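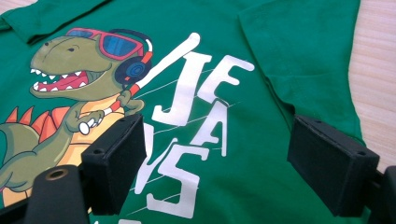
Hello Haruna support, and thank you for getting back to me so kindly last time. The machine is still doing the same thing, I'm afraid: it gets through the wash and the rinse quite happily, then sits and dithers when it ought to be spinning, and everything comes out far heavier than it should. It doesn't seem to matter what goes in. Towels do it, bedding does it, and so does a small load of children's things like the green T-shirt with the T-rex on the front, all mouth and white teeth, which is only cotton and can hardly be putting the drum off balance. I had to run that load through the spin again before I could hang it up.

Going through your list in the order you sent it:

Filter. Cleaned. I found a hair grip and a good deal of fluff, and was rather hopeful for an evening, but the next load was just as bad.

Drain hose. Pulled the machine out and had a look. There was no kink that I could find, and the hose sits at the height shown in the booklet. I put everything back gently, as the floor in our utility room is old and not very forgiving.

Levelling. I suspect this was a bit out, so I adjusted the front feet and tightened the lock nuts. It no longer rocks when I lean on it. The dithering is a little quieter now, but it goes on for up to 3 minutes before the drum gives up and turns slowly instead.

Detergent. I had been using Rulen powder and, I admit, being generous with it. I've gone down to the smaller scoop and ran 2 empty hot washes to clear out anything left behind. There's less foam at the door, so thank you for that one, but no change to the spin.

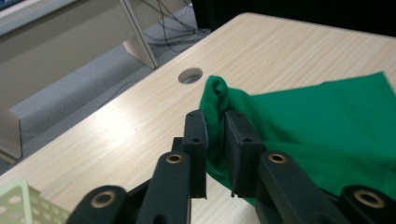 Attachment 2: green cloth, pinched up into a peak.

Mixed and single loads. You asked whether it was worse with one heavy item. It is, slightly, but an ordinary mixed load fails as well. The quick cycle is the only one that spins properly, and even then not every time.

No error code has come up on the display at any point. The machine was bought from Winuseck and fitted in April by their Murkinholm branch, and I have the receipt somewhere safe if you need the serial number confirmed against it.

Update, 19/09/2022: tried the spin-only programme with the drum empty, as you suggested, and it went up to full speed straight away. With 3 bath towels in, it went back to dithering. Does that point to the suspension, or should I be looking at something else before you book a visit? Mornings suit me best, and there's parking right outside – the engineer is welcome to use our drive as well.

Status: awaiting reply from support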